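Drirura Pretend Supper Set
Set-Up Guide, Section 3: Laying Out the Counter

You have the pieces out of the box and washed (Section 2), so now comes the part we like best. This section covers picking a stretch of counter, putting down the plate and the first food piece, and playing a first round of Serve the Supper. If you bought the add-on basket, part number 1687, leave it closed for now. One plate and one food is plenty to begin with, and there's a surprising amount of play in it!

The set works on a table, a rug or a low shelf, but we wrote these pages with a real kitchen counter in mind. Children love being where the cooking happens, and a counter is a good height for a grown-up to join in without kneeling.

What you need for this section

- The round white plate
- The corn
- A stretch of counter about as wide as a grown-up's outstretched arms, or as close as you can get
- A soft dry cloth
- A sturdy step or learning tower with a rail, if your child needs one to reach

CAUTION: Never set up next to a stove, kettle, toaster or anything else that heats. Unplug small appliances nearby and push their cords well back. A child who is reaching for a plate isn't looking at a cord.

CAUTION: A grown-up stays within arm's reach for as long as a child is standing on a step.

3.1 Clearing and wiping the counter

1. Move everything off the part of the counter you're going to use. Mail, keys, fruit bowl, the lot. If there isn't anywhere else to put them, pile them at the far end and treat that end as out of play.

2. Wipe the surface with a damp cloth, then go over it with the dry one. Crumbs under the plate make it rock, and water makes it slide.

3. Run your palm over the stone once you've wiped it. Speckled counters are lovely for this set because the bright food pieces pop right out against them, but they are very good at hiding crumbs, and your hand will find what your eyes miss.

4. Check the front edge. If it has a sharp corner at your child's head height, stick on one of the foam corners from the small parts bag.

Note: Plain white counters work too, but the white plate gets a little lost on them. Put down a dark placemat, or a sheet of colored paper taped at the corners.

3.2 Placing the plate and the corn

The start layout is simple: plate at one side, food at the other, nothing between them. The open space in the middle is where the game takes place, so be generous with it. First-time players tend to huddle everything together, and then the "trip" from garden to table is over before it's begun.

1. Put the plate toward the left, right side up, a little in from the rear of the counter.

2. Put the corn toward the right, also to the back, lying on its side. It doesn't have to be straight. A slant makes it easier for small hands to pick up, and it looks as though it has just been dropped there by a busy farmer.

3. Turn the corn so that the tapered end points away toward the back and the broad end is nearer the child. Most children grab for the thick end first.

4. Stand back and look at it from your child's height. Both pieces should be in plain view. If a faucet or a bread box hides one of them, shift the whole layout along.
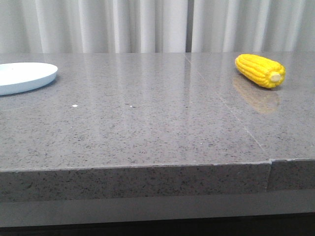 3.3 Adjusting the layout for your child

Every counter is a different depth and every child has a different reach, so treat the start layout as a first guess.

For a child who can't quite reach the back: slide both pieces forward, but keep them at least a hand's width from the front edge.

For a left-handed child: swap the sides. Plate on the right, corn on the left. Plenty of left-handed children are happy with it the first way around, so let them try both and see which one they ask for.

For two children: give one the corn and the other the plate. The first is the farmer and the second is the cook, and the farmer has to knock on the counter before delivering. (Knocking is wildly popular. You may hear a good deal of it.)

For a child who would sooner sit: move the set to a low table and bring the two pieces closer together. All of the steps in 3.4 still apply.

Note: If the corn rolls, turn it a little. Each piece has a side it rests on better than the others, and children enjoy hunting for it.

3.4 First round: Serve the Supper

Read the steps through once before you call your child over. They're short, and you'll hardly need the guide after the first go.

1. Ask your child to be the cook. You're the guest. Tell the cook that you are terribly hungry, and what a nice plate, but where is the supper?

2. Wait. This is harder than it sounds! Give the cook time to look along the counter and spot the corn.

3. When the cook goes to the corn, say its name and its color. "Corn! Yellow corn!" Younger children will often say it back.

4. Let the cook carry the corn across the open stretch. One hand or two, either is fine. If it gets dropped on the way, it was a slippery cob, and the cook can try again.

5. The cook lays the corn on the plate. Cheer, eat noisily, and ask for salt.

6. When the guest is full, the cook takes the corn back to its place and the plate is ready for the next order.

A round lasts a minute or so with a brisk cook and a good deal longer with a thoughtful one. Our tester Jacobus Nkosi, who played it with his granddaughter through most of July, sent us his tally at the end of the month: 84 suppers, all corn, and he was still being told to finish his plate. We think that's wonderful.

CAUTION: The food pieces are for pretend eating only. Look each one over before play and throw away any that is cracked or has a piece coming loose.

3.5 Checking the plate between rounds

Play plates pick up bits of real life very quickly, above all on a working counter. A short check between rounds keeps the set pleasant to handle and gives the cook a real job to do.

1. Lift the food off and set it to one side.

2. Look down into the plate. You're after specks, crumbs and the occasional raisin. White is unforgiving, and even one tiny dark dot will show.

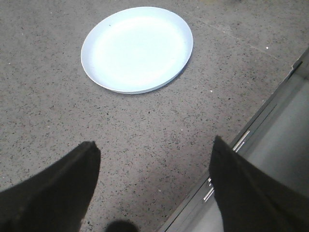
3. Hand your child the dry cloth and let them wipe the middle first and then go around the rim. Small circles work best. If a mark won't shift, dampen one corner of the cloth.

4. Brush away any bits on the counter close to the plate, too, or they'll find their way back onto it.

5. Put the plate down well away from the drawer side of the counter. Drawer handles catch sleeves, and a sleeve can bring a plate down with it in no time.

CAUTION: Keep drawers shut during play. Open drawers under a counter are a bump for a standing child and a ladder for a climbing one.

Note: Do not use scouring powder or the rough side of a sponge on the plate. It dulls the surface, and after that marks hold on more stubbornly.

3.6 Ways to make it harder

Once your cook can serve a supper without prompting, try one of these. You don't have to go in order.

The long way round. The corn must touch the counter at the near corner before it goes to the plate.

The fussy guest. Ask for the corn to point at you. Then at the window. Then at the cook. Great for a child who is starting to notice directions.

Eyes shut. The cook closes their eyes, you move the plate a little, and the cook has to find it by patting along the stone. Keep one hand on the step for this one.

Order up. Draw a picture of the plate with the corn on it and slide it over as an order slip. Mix in a few slips with a plate and nothing on it, and see whether the cook brings you an empty plate. When it happens, thank them politely and drink the soup.

3.7 Packing up

1. Wipe the corn and let it air-dry if it got damp.

2. Lay the plate in the bottom of the Bronance storage tray, face up, and put the corn in the long slot beside it.

3. Close the lid until both sides click.

4. Put the step away before you bring back the kettle and the toaster.

If you're missing a piece, or if the lid of the tray won't click, write to Prandholm with the part number printed on the underside of the tray. Section 4 adds the basket and the second plate.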